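Friday night, Brikberg at home

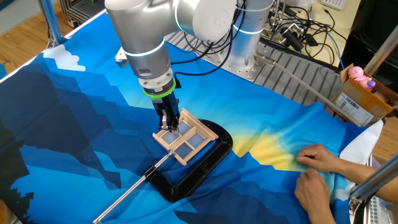 Robot arm over the table, green ring and all.

OK quick one before bed. Brikberg vs Quaye, November, freezing, and I sat on the metal bleachers for all 4 quarters like an idiot. No gloves. 500 people there maybe, felt like more when the band got going.

First half was ugly. Punts, punts, a fumble at our own 40 that Quaye did nothing with. Coach Lacroix (Agathe, yes, she's calling the offense now) went for it on 4th down twice and got stuffed twice. Guy behind me wanted her fired by halftime. Relax.

Then the third quarter. Screen pass, missed tackle, gone. Whole sideline running along with him. Quaye tied it up, we kicked a field goal late, and thier last throw went straight into the turf. 17-14. Ugly win, still a win.

Worried about the left side of the line though. Clindska is next and they blitz on everything, adn they've got that kid who transfered from Fostine. Road game too. Need a ride if anyone's driving.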